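The Table Comes First

Reading time: 2 min
Print | E-mail

When Khrystyna-Mariia Hladun moved her repair business out of her garage, she spent more on tables than on the first month's rent. Bradis, her shop, fixes small household things: lamps, clocks, radios, sewing boxes. Most jobs are done at a flat surface, and most of the old surfaces she had worked on were wrong in some way.

"I had a door on two trestles," she says. "It bowed. Screws rolled to the middle and stayed there."

She wanted pale wood. Dark tops hide black screws, and white ones throw the light back in your eyes by late afternoon. Pale wood also shows dirt, and she is fine with that. 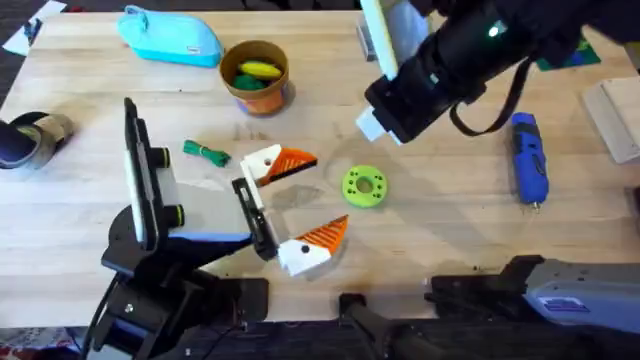 A light wooden top, with specks and a few smudges near the center.

Height matters more than most people think. The usual kitchen table is too low for close work done standing up, and a kitchen counter is too high for sitting. Hladun set hers by trial, with scrap blocks under the legs, over most of May. She moved them up or down every few days until her neck stopped hurting.

Finish is where owners of home workshops tend to argue. Varnish looks good for a year, then chips, and the chips can't be fixed without sanding the whole top. Oil soaks in and can be patched in one spot. It also stains – coffee is the worst – and it has to be redone twice a year in a busy room. Hladun uses oil. 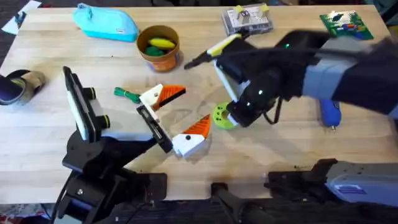 Her bill for the first table came to $517, with $72 of that going to hardware. She could have paid $200 for a used one from Paju, a school furniture dealer, and she did buy one later for packing orders. It wobbles a little. For packing, that's no problem.

Her advice to anyone setting up at home is to leave the walls alone at first. Shelves and hooks can wait until you know where your hands go. Put the table near a window, leave room to walk behind the chair, and work there for a month before drilling anything.

She is planning a third table now, narrower, for clocks. The wood is already in the back, stacked flat with strips between the boards.

Print | E-mail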